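Writing Rules for People Holding Grippers
Project report, Human-Machine Systems lab course
Joscha Nolte, Cecilia Quaye, Princess Sarmiento
Supervisor: Sointu Ruotsalainen
Submitted 23 March 2023

1. What we were asked to do

The assignment was to write a code of practice for collecting demonstrations with hand-held grippers. We had hoped to be assigned the arm. The arm went to another group, who have since learned a great deal about emergency stops.

Our starting point was the Trustlow operating sheet, which the lab has used since August and which consists of 37 rules. Several contradict each other. Rule 12 says to keep both grippers in view of each other at all times, and rule 30 says never to let one gripper enter the other's view. Santeri Seppälä, who wrote the sheet, told us both were correct when he wrote them.

2. Method

We went through recordings made with the grippers, 420 in total, and marked each one against the sheet. Any rule that two of us could not apply in the same way was rewritten or dropped. Cecilia marked more strictly than Joscha, which we discovered late and had to correct for by marking a lot of things twice.
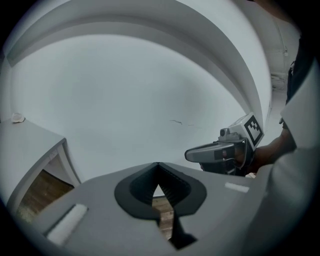
Figure 1. Second gripper with its marker cube, from the camera on the first.

3. Marker visibility

The part of the sheet that held up best was the part about markers. Our version reads: "The patterned face of the marker must not be covered by a hand, sleeve or cable at any time during a recording." The original said the marker should be "reasonably happy." We asked what this meant and were given a demonstration, which did not help.

Sleeves deserve a rule of their own. Loose clothing near the lens takes up space that the work could be using, so we now ask people to push sleeves above the elbow before they pick anything up. Compliance was good except among the authors.

4. The work surface

The old sheet required a "clean desk" and left it there. We argued over this for longer than over anything else in the project. Princess held that clean means only the task objects. Joscha held that clean means clean. The wording we settled on is that everything on the surface must either be part of the task or be written in the session log.
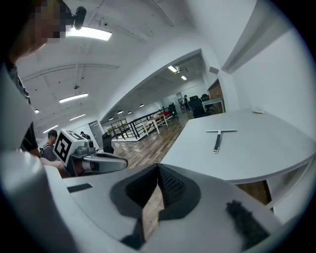
The log clause has an advantage we had not planned. People dislike writing down a tissue, so they throw it away. We recommend it to any lab with a similar problem.

5. People in the background

Open-plan rooms have people in them. We drafted a rule asking everyone to stay out of view, tried to follow it for one session, and withdrew it before lunch. The replacement has two parts: anyone who may be recorded is told beforehand, and faces are obscured before files leave the lab. The second part is not optional, and it is the only rule we set in capitals.

6. Results and open points

The final code has 9 rules and fits on one page if the margins are treated as a suggestion. We have not tested it on anyone outside the lab. Rule 4, on when to stop and restart a recording, still depends on the operator's judgment, and our three judgments differ. Sointu has asked for a decision table. Princess is drafting it, and Joscha has already objected to the second column.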